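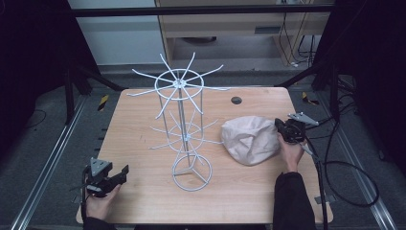 Issue 3, July 2020

# Nirnen rack and bag set – data card

Maintained by Leonora Javier. Read this before you quote any number from the set in a budget request.

## What it is

Nirnen is a collection of short recordings of shop-floor display work: loading wire racks, moving paper bags, clearing a table for the next job. People do the work with a hand-held gripper in each hand, and the recordings are meant to train arms that would do the same work later. The current release has 2,654 recordings, of which 356 are held back for testing.

The work comes from the display room at Dretunico, where staff set up counter stands and pack small goods for the shops. Management calls the wider program Abella. Most of the staff call it "the gripper job".

## What's in a recording

- One wooden tabletop, used for the whole rack and bag group
- A white wire rack with two tiers of arms
- Paper bags, pale pink in this group, often crumpled
- Two black grippers, one per hand, each with a cable

Cables stay attached throughout. Anyone planning to compare the timings with ordinary bare-handed work should keep that in mind. I asked for a matching bare-handed group in March and was told it was out of scope. I still think it's the most useful thing we could add.

## Layout

```
nirnen/
 rack_bag/
 train/
 test/
 notes.txt
 CHANGES.md
```

`notes.txt` holds the comments people made after their shifts. Please read it. The software doesn't use it, so it tends to get left out when the folder is copied.

## Claims we don't make

The Abella slides say the set "captures the skill of the display team". It doesn't. It captures what the display team can do through a pair of jaws. Someone who has dressed racks for years feels when a wire arm is about to bend and eases off before it does. There is no force reading in these files, so that part of the job is missing.

The slides also say the arms will "free up" staff for better work. I have asked what the better work is and who has been offered it. So far the only new duty I can point to is recording, which is paid at the old rate and counts against the same daily targets. Fifty-one people signed up in the first round and 57 were on the list by the second, after team leads were told to fill the places. I wouldn't call that enthusiasm – the second sign-up sheet had no box for "no".

## Known problems

1. **Bags.** A crumpled bag never sits the same way twice. Models trained on this group tend to pinch the top and tear it. Adding more bags helped less than we hoped.
2. **Rack arms.** The thin white wires are hard to pick out in some recordings. Labels for the lower tier are worse than for the upper one, and I'd drop them if you only need a rough position.
3. **Pace.** People slow down with the grippers, mostly in their first few shifts. Don't use these files to set a target speed for anybody.
4. **Handedness.** Left-handed staff were given the same instructions as everyone else. Their recordings aren't marked.

## Use

Allowed: training and testing manipulation models, checking labels, teaching.

Not allowed: rating individual workers, estimating head counts, or matching a recording to a shift roster. The last one has already been tried. Worker codes were shuffled in this issue as a result, and codes from issue 2 no longer line up.

## Loading

The Idel reader opens the files without conversion. Older versions skip the last second of each recording without a warning, so update first.

```
idel open nirnen/rack_bag --split train
```

## Changes since issue 2

- Worker codes shuffled
- Duplicate recordings removed from the test split
- "Success" label renamed to "task ended", as labellers couldn't agree on what success meant for a torn bag
- Withdrawal form added; requests go to Leonora, and team leads aren't copied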